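Shopping for our second arm: the gallery

Hi all, Asmaa Benmoussa here, with the September update for anyone following the workshop's equipment plan. We have $2,564 to spend before the end of the term and I've been having far too much fun working out where it should go. The idea is still a second small arm for the sorting bench, plus whatever fingers, filament and spare bits we need to keep both arms going. Notes and a picture to go with them, in no particular order.

1. Fingers and flat parts

Flat round parts are most of what we handle, so they're what I care about most when I compare grippers. The ribbed, flexible style of finger is the one I keep coming back to (I love the colour too!), and it's cheap enough to print that I'd budget for spares from day one. I've put in for 8 pairs. A softer filament costs more per roll and prints slower, so printer time has to go in the plan as well.

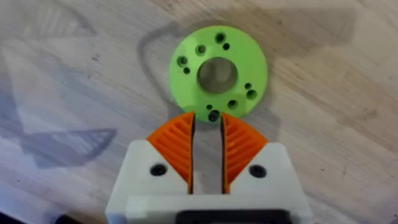 Orange ribbed fingers at the rim of a lime-green printed disc, with the big centre hole and the smaller ones around it. Any gripper we buy has to cope with a part this shape lying flat on a table.

2. The arm itself

Three quotes are in, and they're all closer than I expected. The Stullex kit is the cheapest and comes unassembled, which suits us fine — half the fun is in the building. The Ginwood arrives ready to run but uses its own mounting plate, so we'd have to redesign our printed housing to fit it. Filali sits in the middle on price and has the best spare parts list of the lot, right down to single motors and screws. Delivery on that one is 11 weeks, though, and that's cutting it fine.

I'm leaning towards the Stullex. If you've built one, please tell me how long it took you!

3. Camera and lighting

A small wrist camera is on the list, and so is a decent lamp. I'd never thought of lighting as an equipment cost until I started filling in the spreadsheet, but shadows from an arm can fall right across the work, and a second light on the other side of the bench isn't much money. I've also added a spare camera cable, a longer one this time.

4. The bench

We're keeping the wooden tabletops. They've got a few scuffs, they take a clamp well, and I'd much sooner put the money into motors. The second arm does need its own power point and an emergency stop within reach of whoever is standing there, so I've asked for a price on both.

5. Things I've parked for now

A Jeselell conveyor, which I want very badly. It's a lovely little unit and would be brilliant between the two arms, but it would eat most of the budget and we'd have nothing left for fingers. It goes to the top of next year's list, along with a bigger printer.

The spreadsheet is pinned beside the door if you'd like to scribble on it. Comments on the arm quotes are the ones I need first, as the Stullex price is only held for another 3 weeks.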